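4. Preparing and Seeding a Prairie Restoration Plot

This section applies to former pasture and cropland enrolled in the Altemon Prairie Program. Complete the site survey in Section 3 before starting. Landowners on the Campbell tract should also read the drainage supplement, as parts of that ground hold water into June.

4.1 Clearing existing growth

1. Mark the plot corners with steel stakes and record the stake numbers on the plot sheet.

2. Mow all standing growth to a height of 6 inches. Rake off heavy thatch.

3. Treat or smother cool-season grasses. Two full growing seasons are recommended where smooth brome or reed canary grass is present.

4. Leave the soil undisturbed after the final treatment. Do not plow or disk.

Caution: Herbicide may be applied only by a licensed applicator. Keep a buffer of 198 feet from any open water, well or spring, as required by the program agreement.

4.2 Mixing the seed

Seed is issued in sealed bags labeled by species and lot. Check each label against the packing list. Missing or torn bags must be reported to the seed desk (Ghislain Gosselin, extension 535) before any mixing begins.

1. Combine the grasses and the wildflowers in separate tubs.

2. Add damp sand to each tub at a ratio of 2 parts sand to 1 part seed by volume.

3. Turn the mix by hand until the color is even throughout.

Note: Legume seed requires inoculant. Add it on the day of seeding and keep the tub out of direct sun - inoculant loses strength quickly in heat.

Mixed seed that cannot be sown the same day should be spread thinly on trays in a cool, dry room and turned each morning.

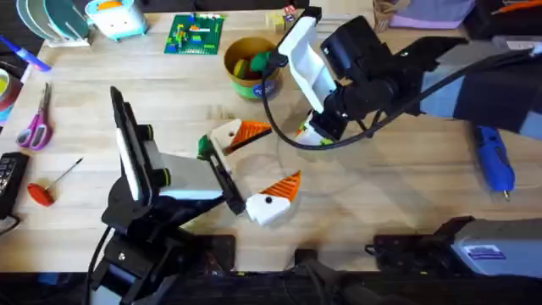
4.3 Sowing

1. Sow between late November and the end of February, on bare or lightly frozen ground. Light snow cover is acceptable.

2. Divide the seed into two equal portions. Broadcast the first walking north to south and the second walking east to west.

3. Do not cover the seed with soil. On slopes, apply a thin layer of weed-free straw.

4. Enter the lot numbers on the plot sheet and return the signed copy to Colleen Grewal at the program office.

Note: Wet areas are sown last, using the sedge mix only.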